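Section 7. Placing the Veloso Recycling Station in Service

Read this section in full before the station is used for the first time. Model 481 is intended for indoor use in offices, break rooms and classrooms.

1. Set the station on a firm, level floor, away from heaters and exit routes.
2. Fit a liner in each compartment and fold the edge over the inner rim.
3. Press the lid down until it clicks, then open and close it 2 times to check the hinge.

Caution: Do not lift the station by its lid.
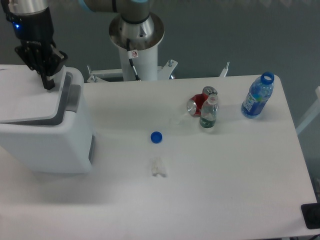
Containers should be emptied of liquid before disposal. Bottle caps may be left on or collected separately, according to local rules. Used tissues belong in general waste — they are not accepted as paper.

4. Remove full liners before they exceed 54 liters.
5. Wipe the inner rim with a damp cloth and mild soap.

Note: Replacement liners and hinge pins may be ordered from the Stenden parts desk. Quote the model number and the code printed under the base.

Section revised 2019-09-13. Approved by Thandeka Venter.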